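Envío simultáneo de un relato a dos certámenes: ¿cuándo hay que comunicarlo?

Publicado en Convocatorias y premios > Bases y requisitos

Kyu-ri Won

Tengo un relato de 23 páginas presentado al premio Clinberg de narrativa breve. Las bases exigen que la obra sea inédita y que «no esté pendiente de fallo en otro concurso en el momento de la entrega». Lo entregué en febrero y entonces cumplía las dos condiciones.

La revista Grernilgate ha abierto después su convocatoria y acepta envíos simultáneos siempre que se declaren en el formulario. Me gustaría mandar el mismo texto. Tengo dudas en dos puntos:

La cláusula de Clinberg habla del momento de la entrega y no dice nada del periodo posterior. ¿Se interpreta literalmente o se extiende hasta el fallo?

Si Grernilgate lo acepta antes de que falle Clinberg, ¿basta con retirar el relato por correo o pierdo también la tasa de lectura?

El texto va bajo plica y con seudónimo. No sé si escribir a la organización para preguntar compromete el anonimato.

Ivar Amundsen

Sobre el primer punto, la lectura literal te favorece, pero conviene mirar las bases completas. Casi todas incluyen, al final, una cláusula por la que la presentación implica la aceptación de la interpretación que haga el jurado. Con esa cláusula, la literalidad sirve de poco. Busca además si hay una declaración responsable en la plica. Si en ella firmaste que la obra permanecería libre de compromisos «hasta la resolución», esa frase prevalece en la práctica, porque es la que lleva tu firma.

Hay otra diferencia que suele pasarse por alto. Grernilgate es una revista y su convocatoria abierta no es un concurso: no hay fallo, hay aceptación editorial. En sentido estricto, un texto enviado a una revista no está «pendiente de fallo». El problema aparece con la publicación, ya que el relato deja de ser inédito. Si las bases piden que lo sea en la fecha del fallo, y es lo habitual, quedas fuera aunque el envío fuese correcto.

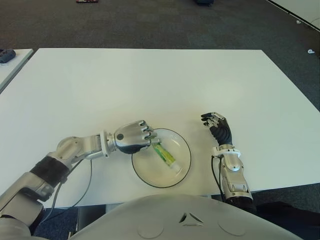

En cuanto a la retirada, se hace por escrito a la dirección de la secretaría del premio, indicando título, seudónimo y número de registro si lo hay. No hace falta el nombre real ni explicar el motivo. Pide acuse de recibo y guárdalo. La tasa de lectura no se devuelve salvo que las bases lo prevean.

Para consultar sin romper la plica, escribe desde una cuenta que no lleve tu nombre y pregunta en abstracto, sin citar el título. La secretaría no es el jurado, pero así evitas la discusión.

Yeo

yo lo mandaría a los dos y ya, nunca miran. En el certamen Clullidon presenté un cuento que estaba en otro sitio y no pasó nada. Tampoco gané, eso sí.

Kyu-ri Won

Gracias, Ivar. He revisado la plica y la declaración dice «hasta la publicación del fallo». Entiendo que la frase cubre cualquier compromiso con terceros, incluida una revista, así que a Grernilgate enviaré otro texto. Tengo uno más corto que entra en el límite de palabras sin recortes.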